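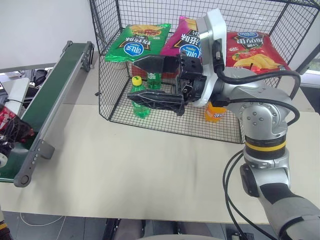
Snack bags and bottled drinks in a wire basket.

The outfield at Wei Park is 13 years old and looks younger. The infield is a different matter. For most of that time, the skin between first and second base held water after every hard rain, and the home team lost more games to mud than to any opponent in the league.

Man-lok Yu took over the grounds in June of last year. He had spent his working life on golf courses and had never prepared a pitcher's mound. His first decision was to stop adding dirt.

"Every time there was a puddle, they filled it," Yu says. "So you had a low spot with a bag of new material on top, and the new material didn't match the old. It dried at a different speed. Players could feel the change under their feet when they went for a ground ball."

He started with a string line and a laser level borrowed from a paving contractor. The survey took two evenings. It showed a lip of soil where the infield met the outfield grass, built up over years of dragging the field in the same direction. Water ran toward the grass, hit the lip and came back.

Cutting out the lip meant stripping a band of sod behind the infield, lowering the grade and laying new turf. Yu did the work over 4 weeks with a rented sod cutter and one part-time helper. The league moved its practices to the high school and kept the weekend games on the schedule until the last week, when the arc behind second base was bare.
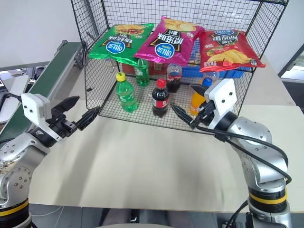
The next job was the infield mix. Yu sent samples to a soil lab and got back numbers he had expected: too much sand, too little clay. He had two quotes for replacement material. Stetier, a quarry supplier, offered a finished blend by the truckload. Fosis offered a heavier clay to be tilled into what was already there. He chose the second, mostly on price, and tilled it in to a depth of three inches.

The mound was rebuilt last. Yu uses packed clay blocks under the landing area and a looser top layer that can be raked after each game. He covers the mound and the home plate area every night, including nights with no rain in the forecast. He waters the skin in the morning and again before the first pitch, with a hose and no timer.

The drag is a plain steel mat pulled by an Evo utility cart. Yu changes the pattern each day and stops a foot short of the grass. The edge gets a hand rake. He asks coaches to keep drills off the baselines during warmups, and most of them do.

The park seats 700, and on July 28, 2018, it drew 496 people for a doubleheader that began after a morning of steady rain. The tarps came off before noon. There was one soft area near third base, which Yu treated with a small amount of drying compound and a rake, and the first game started on time.

He is still not happy with third base. The drain line on that side is older than the park and has never been mapped. He plans to dig for it once the season ends and the fall teams have picked their practice dates.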